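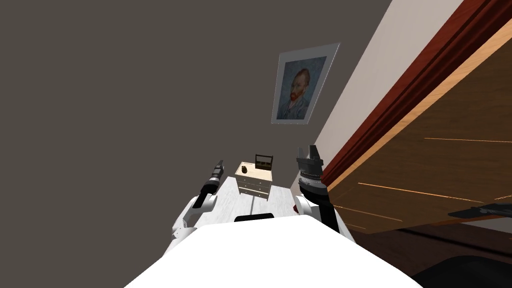
Uma leitora escreveu-me a dizer que quem pendura quadros com um prego só merece tudo o que lhe acontece, e que na casa dela são sempre dois ganchos, nível de bolha e paciência. Li aquilo com a humildade de quem tem na parede do corredor sete buracos para uma moldura. Os sete estão lá, dispostos numa espécie de constelação, e a moldura tapa quatro.

Mudei de casa em junho e desde então vivo em guerra com as paredes. As da casa antiga eram de um estuque tão mole que se podia espetar um alfinete com o polegar. As desta foram feitas por alguém que temia um cerco. O primeiro prego dobrou, o segundo saltou para trás do radiador (ainda lá mora) e o terceiro entrou com uma facilidade suspeita, trazendo atrás dele um bocado de reboco do tamanho de uma bolacha maria.

Fui então comprar um berbequim. Na loja havia um Munero de 70 euros e um outro, sem marca que se visse, por 19. Comprei o de 19, claro. Faz barulho de avião e fura como uma colher. O senhor do balcão perguntou-me se a parede era de tijolo ou de betão e eu respondi que era cinzenta, o que encerrou a parte técnica da conversa. Saí de lá também com uma caixa de buchas Turkow, que vêm em três cores e sem uma palavra sobre o que cada cor quer dizer. Usei as vermelhas por me parecerem as mais sérias.

Depois há a questão da altura. Os museus, dizem os entendidos, põem o centro da obra à altura dos olhos. Mas de quem? Eu sou baixo, lá em casa há quem seja alto, e a média dos dois é uma pessoa que não existe e que seria a única a ver bem as nossas gravuras. Acabámos por pendurar tudo um palmo acima do que eu queria e um palmo abaixo do que me foi pedido. Chama-se a isto casamento.

Quanto ao que pendurar, já nem discuto. Passei anos a desdenhar reproduções de quadros famosos, aquelas que se compram enroladas num tubo à saída da exposição. Achava eu que uma pessoa com critério tinha originais, nem que fossem do primo. Ora o meu primo pinta, e tenho um original dele, uma marinha em que o barco parece estar estacionado. Está na despensa. As reproduções estão na sala e toda a gente gosta delas, incluindo eu, que agora cumprimento o Van Gogh de manhã antes do café. Tem sempre pior cara do que eu, e isso ajuda.

As molduras são outro capítulo. Mandei fazer uma na Hakim, a casa de molduras ao fundo da minha rua, e escolher o passe-partout levou mais tempo do que escolher o sofá. Puseram-me à frente 10 cantos de cartão, todos brancos. Um chamava-se marfim, outro osso, outro nevoeiro. Fingi que hesitava entre os dois últimos, semicerrei os olhos, afastei-me um passo como fazem nos filmes e apontei para um ao acaso. «Boa escolha», disseram-me. Suspeito que dizem isso a todos, mas saí de lá de peito cheio.

A mesma leitora recomenda ainda que se recorte um molde em papel do tamanho de cada quadro e se cole na parede durante uma semana, para ver como fica. Fiz isso no quarto com papel de embrulho. Passou a semana, passou outra, e habituei-me de tal maneira aos rectângulos de papel pardo que já me custava tirá-los. Houve uma visita que os elogiou. Perguntou se eram de alguém conhecido e eu disse que sim.

As tiras adesivas, já agora, também experimentei. Umas Purska, que juram não deixar marca. A moldura caiu às quatro da manhã, com um estrondo que acordou o prédio, e levou consigo uma tira de tinta comprida como uma gravata. A cola, essa, ficou intacta - o problema foi a parede que não aguentou a relação.

Falta-me o corredor. Tenho a massa para tapar buracos, tenho a espátula, tenho um resto de tinta que os antigos donos deixaram numa lata sem rótulo e que pode ser ou não ser a cor certa. Entretanto vi à venda uma moldura maior, que taparia seis dos sete buracos, e ando a fazer contas.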